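# The Arm on the Workbench

Eluned Sayce built the first version of her robot arm on a folding table in her laundry room. It had six hobby servos, a base cut from an old shelf, and a gripper that could hold a sock. The second version lives in the back of the Parri, a shared workshop on the second floor of a former shoe warehouse, where a monthly membership gets you a locker, a key, and four feet of bench.

The goal hasn't changed between versions. Sayce wants an arm that can lift a plate out of a sink and put it in a rack. She has limited grip strength in her right hand after a wrist injury, and wet dishes are the thing she drops most.

"I'm not trying to make a butler," she says. "I want one job done."

The arm is called Latik. It stands 20 inches tall when parked upright. Most of the joints are printed in black nylon on the workshop's machine, and the links between them are square aluminum tube. The elbow has been redesigned more often than anything else. The first one cracked at the bolt holes, the second flexed, and the third was so stiff that the shoulder motor overheated holding it out. The current elbow uses a belt and a pair of extension springs from a garage door supplier.

So far Sayce has spent $373 on parts, not counting membership. The largest share went to the two shoulder motors. The cheapest useful item was a bag of 100 brass inserts, which let her screw the printed parts together and take them apart again without stripping the plastic. She recommends them to anyone who asks.

## Two people and a laptop

Sayce is a bookbinder by trade and had never written code before Latik. The software side belongs to Yasuo Okabe, who rents the bench next to hers and repairs audio equipment there on weekends. He got involved when he heard her arm hitting the wall.

Okabe's view was that they should stop testing on real hardware until the control program had been run through a simulated kitchen. Each bad command on the bench cost them a gear or an evening. In a simulator it cost nothing. He set one up on his laptop, a plain room with a double sink under a window, a faucet, some tableware, and a plate left in the left basin as the target.

He calls this setup Sillesura, after a village his grandmother used to talk about. Between runs he changes the dishes on the counter, so that the program can't learn to depend on any of them. A large red ball marks a point in space, and it is only a marker. It has no weight and nothing can bump into it.

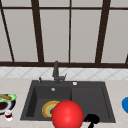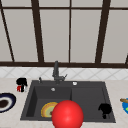

Getting the simulator to agree with the bench took most of the winter. Okabe had entered the weight of each link from the kitchen scale, but he had left out the wiring, and a bundle of motor cable running the length of an arm is heavy enough to matter. For weeks the simulated arm reached its mark and the real one sagged below it. Sayce found the problem by taping the cables to a broomstick and feeling how much harder it was to hold level.

Friction was the other trouble. The simulated joints moved freely in both directions. The real wrist sticks a little when it starts to turn, then jumps. Okabe now adds a small random amount of drag to every joint at the start of each run, and the program has to cope with whatever it gets. Since November it has gone through 3000 runs, mostly overnight, with the laptop propped on two paint cans to keep the fan clear.

He keeps a log of the failures and reads it in the morning with his breakfast. Some are dull, like a reach that stops short and never recovers. Others point to something real. A long series in which the wrist folded back against the forearm led Sayce to print a hard stop for that joint, a block the size of a domino, and the bench arm has one now too.

## What the bench looks like

On the Parri side of things, the test sink is a stainless steel basin set into a sheet of plywood across two sawhorses. It came from a salvage yard and leaks at the drain, so it is used dry. Sayce practices with melamine plates. She has one ceramic plate in her locker and says it will come out when the arm has earned it.

The gripper is the part still in flux. Two padded fingers work well on a plate standing in a rack and badly on one lying flat, where there is nothing to get hold of but a thin rim. Katalin Kiss, a retired dental technician with a bench near the door, has been casting finger pads for the project in different grades of silicone. The softest grade grips best and tears soonest. The pads going on this month have a small lip at the tip that can slide under the rim, and Kiss has mixed in a coarser filler to slow the wear.

There has been talk of using a suction cup. Sayce tried one from a company called Trula and liked the hold it gave on a clean plate. Dried-on food broke the seal. She put it back in the drawer.

Water is the next hurdle. None of the wrist electronics are sealed, and the sleeve she sewed from raincoat fabric bunches up when the wrist turns past halfway. She plans to move the wrist motor up to the forearm and drive the joint with a cable, which would keep every wire well away from the basin. That means another redesign of the elbow. Okabe has already asked her to weigh the new parts before she bolts them on, cables included.

The workshop holds an open evening each month, and visitors can see Latik move, though at a quarter of its full speed and with Sayce's hand on the stop button. She expects to have the cable wrist on by the next one. The drawings are pinned up over her bench with the old elbows hanging beside them on a nail.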